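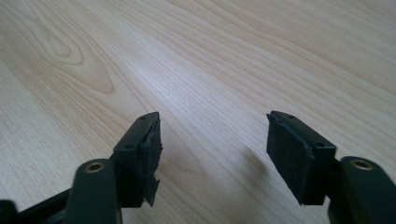
Kojo Asante 说他本来只想做一只夹爪。一只。结果做了一对，桌上还摆着第三只的零件。

采访约在 12 月 14 日，共享工坊里，他边说边拧螺丝，我边听边记，有些话记得不全，先发上来，回头再补。

项目叫 Millureo，手持夹爪，人拿着用，手指开合由连杆带动。名字是搭档 Evelien Dewulf 起的，什么意思两个人都说不清。“听着像个奶酪，”Kojo 说，“反正没人抢注。”

最早的版本是去年 3 月打印的。当时手指没有装铜套，螺丝直接穿塑料孔，转几天孔就旷了，指尖左右晃。“你夹个杯子，它自己先抖，我还以为是我手抖。”后来转轴的地方全换成压入式铜套，用烙铁慢慢压进去，压歪了就整根手臂重打。废件攒了 61 个，装在一个鞋盒里，舍不得扔。

我问铜套要不要打油。不用，他说，Evelien 打过一次，油全跑到垫子上去了，滑得什么都夹不住。

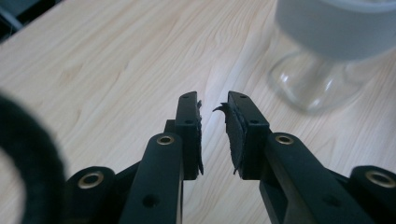
垫子是他们吵得最多的地方。Kojo 要软的厚的，包得住东西；Evelien 要薄的，耐磨，换起来快。现在用的是折中，黑色，自己裁，双面胶贴在指尖的板子上。裁刀钝了边就毛，毛了就容易掀，一掀就挂东西。

“撕掉的那种小片片，我一开始每天剪，”他说，“后来不剪了，剪完第二天又有。等它整块掉了再换。”

那会不会影响夹持？他想了想。夹硬的、光的，影响不大，夹细东西会有。垫子下缘卷起来以后，两指合拢时先碰到的是那个卷边，不是平面，所以读出来的开口宽度会偏。他为此在程序里加过一个修正，加完又删了，因为每只手指磨得不一样，修正值得天天改。

Evelien 插了一句，她当时在旁边桌子焊线：“他删的时候没告诉我。我对着数据看了一下午。”

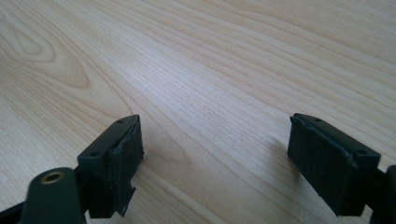

钱和零件

总共花了多少，Kojo 没有细账，只说第一轮采购 2,000，超了，第二轮定死 1,000，最后停在 778。单位是欧元。贵的不是打印料，是编码器和线。线买过三批，第一批太硬，手腕一转就拽着夹爪走。第二批软了，但皮薄，在桌沿上磨破一根。现在这批是从 Cladik 的旧货箱里翻出来的，黑的，细，没有标，也不知道原来干嘛用的。

螺丝统一成一种规格，这是 Cornel Căpraru 的主意。他管工坊的打印机，最烦别人来借内六角。“以前他们一只夹爪要四种扳手，”Cornel 说，“每次借走三把，还回来两把。”

打印方向也是他改的。手指原来平着打，层纹正好顺着受力的方向，一掰就断。改成侧着打以后好很多，就是支撑难拆，拆完那一面坑坑洼洼，得拿锉刀修。Kojo 承认他一般只修看得见的那面。

为什么不用现成的夹爪呢。问了。他说试过借别人的，太重，举十分钟胳膊就酸，而且坏了不敢拆。自己做的坏了就拆，拆了就知道哪里不行。

两只手

单只夹爪能用之后，问题换成了两只怎么配合。Evelien 是左撇子，Kojo 不是，两个人握法完全不一样，握把改了好几轮。最后做成左右镜像，谁也不完全舒服，但谁都能用。

“右手那只比左手那只顺，”Kojo 说，“图纸是一样的，镜像了一下而已。我到现在没搞懂为什么。”

Evelien 觉得是连杆装配时松紧不同。她建议全部拆开重装，他不肯，说好不容易顺了一只。
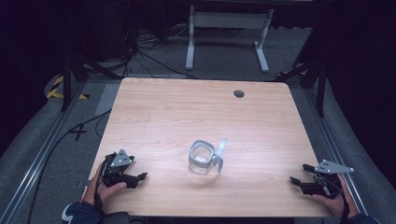 练习的内容很无聊，这是 Kojo 的原话。拿起来，放下，换手，再拿起来。他们最后选了玻璃杯，因为透明的东西最考人，你看不准杯壁到底在哪儿，只能靠手上的感觉去找。两只夹爪从左右两边对着杯子，把手朝右，右边那只就得先想好是夹杯身还是绕开把手。顶上那块三角形金属板是后来加的，上面一排排小孔，想装什么再说，Kojo 嫌它挂袖子，Evelien 坚持要留。线还是老问题，从夹爪后面顺着手往下走，动作一大就得留神。

杯子打碎过吗？

“打碎过。不是夹爪夹碎的，是我转身用胳膊肘碰的。”

Seidu Dramani 是被拉来试手的，之前没碰过这东西。他说头几分钟最别扭的是距离，总觉得手已经到了，其实指尖还差一截，或者反过来，指尖先磕到桌面。“后来我就不看手了，只看两个指尖中间那块地方。看那儿就行。”Kojo 把这句话写进了工坊的说明里，一个字没改，贴在墙上。

Seidu 还提了个意见：握久了食指发麻。Kojo 量了他的手，准备把握把加粗一点，文件已经画好，排队等打印机，前面还有 Cornel 自己的活。

下一步

第三只夹爪给谁用，还没定。Kojo 想拿它专门试垫子，换各种材料，硅胶、毛毡、自行车内胎都列在单子上。内胎是 Piret Petrauskas 给的，她修车，说旧的有的是，自己来拿，别让她送。

我走之前又问了一遍那个程序里的修正，要不要加回去。Evelien 说要。Kojo 说先换垫子在说。

图纸他们打算放出来，前提是把文件名整理好。现在有一个叫“最终版”，一个叫“最终版2”，还有一个叫“别用这个”，目前用的就是“别用这个”。想要的可以到工坊来找他们拷，带自己的 U 盘，晚上一般都在。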